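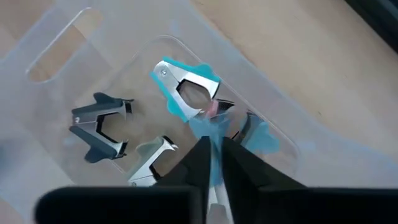 Garkus open day, Altthorpe
Reviewed by Lleucu Ruddock

I have been to worse things in April than a robot arm demonstration. I once spent an April afternoon watching a man explain gutters. Garkus, who put together small robot arms for packing rooms and the like, opened their unit in Altthorpe to anyone who had filled in the form, and I went because our stationery returns are still sorted by me, by hand, in a cardigan.

The arm on show is the Erdale 2. It is smaller than the brochure makes it look and a good deal quieter than my printer. Gudrun Kvam ran the session and had the sense to begin with the thing moving. The slides came later, and there were a lot of them.

The task was staple removers. You tip an assortment into a clear tray, and the arm is meant to take them out one at a time and put each in a box. I laughed, and then I thought about it. A staple remover is a horrid little object to pick up if you have only two fingers. It has wings and it has fangs, and two of them in a heap will happily bite each other. Add a see-through tray on a wooden table, so that half of what the camera sees is table, and you have a fairer test than the foam cubes they trot out at the trade shows.

So how did it do? Well enough. It comes down from above, closes its black fingers on a plastic grip and lifts, with no flourish. It was happiest with anything lying apart from its neighbours. When they were tangled it dithered, came up with a pair, put them back (gently, I'll give it that) and tried again from the other side. One went on the floor. Gudrun Kvam picked it up and carried on talking, which I thought was the most reassuring moment of the morning.

Speed is the sore point. I timed a single tray at 6 minutes, and I could have done it in the time it takes to find my glasses. The answer from Garkus is that the arm doesn't stop for lunch. Fair, but neither does it answer the phone.

The gripper fingers come off with a twist and I managed it without help. The software, which is called Võ, has large buttons and plain words on them, although the one marked "Resume" sat so near the one marked "Reset" that I pressed the wrong one and we all had to wait.

Price is £3,635 for the arm and gripper, and a further £400 if you want somebody to come and set it up. You want somebody to come and set it up.

Good: quiet, careful with awkward shapes, fingers easy to change.
Less good: slow, easily flummoxed by a heap, those two buttons.
Coffee: from a machine, also slow.

I haven't ordered one. I have kept the brochure – it's in the tray on my desk, under the returns.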